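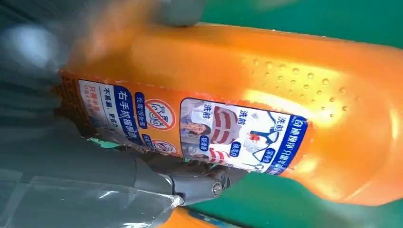
Usha Salian says the bottles are the easy part and the film is what makes grown adults put their heads down on the bench. She has tested more gripper kits than anyone at Flulirness, so we let her have the first word. She would have taken it anyway.

We're looking for paid testers for the Pideo, our arm-and-gripper kit for small packing rooms. The brochure calls it "ready out of the box." We would like some strangers to check.

You'd spend three afternoons at our Merodstead workshop, picking up bottles and plastic film with the Pideo and writing down, in plain words, whatever annoys you. Our last trial logged 3,253 picks and about 4,000 complaints -- most of them fair, a few of them about the coffee.

You should have:
-- steady patience
-- some time spent packing, stocking or sorting for a living
-- no fear of telling an engineer that the manual is bad (Anil Kotian wrote it and is braced) 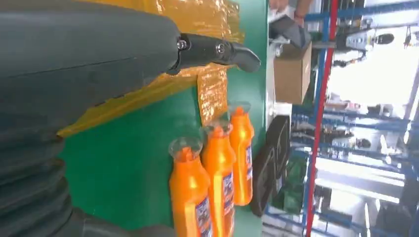
Do I need to know how to program?
The kit is taught by moving the arm by hand and pressing a button, so all we ask is that you can press a button and say when it didn't help.

Sessions start at 1 p.m. and run through May. We pay by the afternoon, including the ones where the software sulks. Lunch is provided, within reason.

To apply, send a few lines about the worst machine you ever worked with to Nia Lewis, Pideo trials, Flulirness. Resumes are optional. Grudges are welcome.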